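Projects > Millow Sorting Tables > Progress reports

Millow Sorting Tables: progress report to the Pistis fund

2026-06-01

Prepared by Morven Semple, with notes from Hậu Khương and Rory Ritchie

14 shares | 2 comments

Dear Nele Hendriks and everyone at Pistis,

We have had such a good stretch since we last wrote in December, and I've been itching to get this down on paper. Your grant pays for the sorting tables, the bins and Hậu's hours, and all of those are now working hard. I'll go through what we've done, what it cost us in time, and what is still bothering us.

First, the lending kits. When we applied, a "kit" at Millow meant a shopping bag with whatever somebody had put in it. Families borrowed a craft kit or a kitchen-play kit and brought it back with half of another kit mixed in (and once with a very nice set of house keys, which were reunited with their owner). We now have 60 kits made up, checked and on the shelf. Our goal for the whole grant was 80, so there is a way to go, but the slow part was deciding what belongs in a kit, and that is behind us. Hậu has written a contents card for each one and taped a copy inside the shelf door, where the person checking it back in can read it without digging.

Rory took on the containers. We tried shoeboxes, zip bags and lidded tubs of several sizes, and we argued about all of them more than grown adults should. Shoeboxes stack beautifully and tell you nothing about what is in them. Zip bags tell you everything and slump off the shelf. Lidded tubs have won for the bigger kits. For the little loose things we have settled on small rigid containers that let some light through, and I am very happy with that choice.
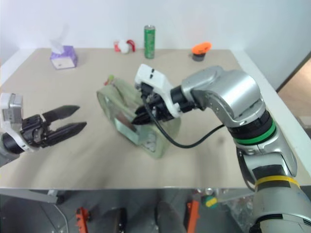 Small parts were the thing I worried about most when I wrote the application, and they have become my favorite section of the project. These are the bits that go missing first and that families feel worst about losing. Our old opaque boxes had to be opened every time, and every opening was a chance to spill. The pale green one is the sort I'd happily buy again: enough shows through the sides that you can make out something shiny and silvery toward the bottom before you ever pick it up. You still have to open it for a proper check, but at the return table the first question is usually just "is this the right box?" and a glance often settles it. The rounded edges are kinder on the hands too, which matters more than I expected when you are handling them all afternoon.

The plain tabletop has been another quiet success. Our first table had a busy speckled pattern, donated and much appreciated, and we lost things on it constantly. We moved sorting to a light, plain surface and the difference was immediate. Rory wants every table in the building to be beige now. I have told him we'll see.

How a return works now

A kit comes in and goes straight to the sorting table. Whoever is on duty finds the contents card, tips the loose pieces out, and works across the table from left to right. Anything that doesn't belong goes to the back edge and stays there until the kit is finished. That last rule was Hậu's, and it sounds like nothing, but it stopped us from jumping up every two minutes to put one button away. When the kit is closed, the strays get put where they belong, or go into the puzzle drawer if we can't tell. The puzzle drawer gets emptied once a month. I love emptying the puzzle drawer.

Checking a returned kit used to take as long as it took, and we never wrote it down, so I can't give you a fair before and after. I can tell you that we now get through some 24 returns in an ordinary session and still have time to sweep up, which would have been a fantasy last year.

The Khasawneh shelves

The tall shelves from the Khasawneh workshop are up along the inside wall and fixed properly at the top. They arrived later than planned and one upright had to go back, so for a few weeks the kits lived on the floor under a sheet. Everything is off the floor now. We left the top shelf empty on purpose, as it is too high for most of us, and Alistair Menzies has already asked twice whether he can keep the Plakis tiles up there. (The answer is still no, Alistair. They're heavy!)

The Plakis tile kits themselves are our most borrowed item by a long way. We made up three and could lend out twice that many. If there is any flexibility in the materials line, this is where I would like to use it, and I'd be glad to send you a revised page for that section.

What hasn't gone so well

Labels. We have been through two kinds, and both peel at the corners once the tubs have been wiped down a few times. Hậu is testing tie-on tags for the tubs, but they won't work on the small containers, where there's nothing to tie them to. For those we may end up writing directly on the base with a paint pen and accepting that it looks homemade.

We are also behind on the printed guide for families. Alistair has a good draft, and the pages on packing a kit back up are lovely and clear. The page on missing parts needs another go. It reads like a warning letter at the moment, and we want people to tell us about a lost piece without feeling they have to apologize for it.

Next steps

We plan to finish the remaining kits, starting with the sewing ones, and to settle the label question before any more tubs are bought. Rory will measure the alcove by the side door to see if a second sorting table fits. If it does, we could take returns and make up new kits at the same time, and that would speed everything up. The guide goes to the printer as soon as the missing parts page is fixed.

The spending sheet is attached separately. Containers came in a little under what we'd set aside and shelving a little over, and the two nearly cancel out. Nele, you asked about visiting: please do, and come during a returns session if you can, as it's much more fun than looking at full shelves. We'll save you some of the puzzle drawer.

With thanks and very good spirits,

Morven Semple
Millow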